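February 2024

Finally got to go to the Rinden open day! I signed up for it way back in November and then half forgot, so when the reminder popped up in my email I had to move a dentist appointment (no tears shed over that one). The drive out to Jerard took forever because they've got the main road torn up again, and I missed the welcome talk completely, but they let me grab a badge and a coffee and slip in at the back of the first group. My badge number was 185, which I only remember because I had to read it out at every single door.

First stop was the long hall where they do the parcel sorting stuff for the Pattinasarany project. I'd pictured something loud and scary, and it was more like a library with belts. You stand behind a yellow rope and watch little trays go by, and the guide talks into a headset that crackles. She said the line had handled 435 trays that morning before we even got there. I believe her, I was dizzy after ten minutes! Somebody's kid kept waving at the machines every time one turned his way, and pretty soon half the adults were doing it too (yes, me included).

Then came the part I'd signed up for, the arm demo. They call the setup Kimier, and it lives in its own bay at the far end of the building. The arm was all bundled up in shiny blue plastic, wrinkled like a raincoat that's been stuffed in a backpack, and my first thought was that it must squeak when it moves. It doesn't, or not so I could hear over the fans. We got to crowd around a monitor and see what the little camera down by the gripper sees, and that was my favorite bit of the whole day. It's such a strange point of view. You feel like you're riding along on somebody's wrist.

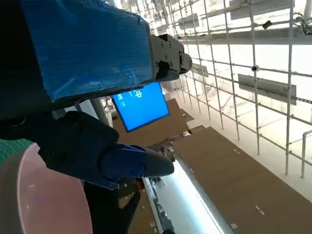 View from the wrist camera, Kimier bay. Blue wrapping, black gripper, and all those white pipes and lights.

I'd love to know how anyone gets used to looking at the world that way. Everything is tilted, the lights are super bright, and the arm itself hogs a big chunk of the view. There was a screen in there too, bright blue with white characters on it, and I think one of them was Chinese, but I couldn't read the small line of text underneath. I meant to ask what it said and then got distracted by the fingertip. I had expected a claw, like the ones in the arcade machines, and it's more of a tapered thing that comes to a rounded point. Kind of elegant! I want one for getting the last olive out of the jar.

They let a few people from the group try the controls, and I put my hand up so fast I nearly hit the man next to me. You get two minutes. The job was to pick up a foam block and set it on a square of tape, and I got the block up on my third try and then set it down nowhere near the tape. Everyone clapped anyway. The woman after me did it perfectly the first time and looked bored about it, so I've decided she plays a lot of video games.

Lunch was sandwiches on a long table and they ran out of the cheese ones right before I got there. They'd planned for 200 people and 226 turned up, according to the guy refilling the coffee, so I guess I should be glad I got egg. I sat with a retired couple who go to every open day in the county, any kind, water plants, fire stations, whatever. They ranked this one above the bakery but below the lighthouse.

In the afternoon there was a talk on safety that I mostly slept through with my eyes open, and then a question session that went on way too long thanks to one man who wanted to argue about his robot vacuum. I did get to ask mine, which was how long it takes a new person to learn to drive the arm. A couple of weeks for the basics, they said, and then months before you stop thinking about which way is up. That made me feel a lot better about the foam block.

Came home with a tote bag, a pen that's already dead, and a sore neck from looking up at that monitor. Need to call the dentist tomorrow and get a new slot.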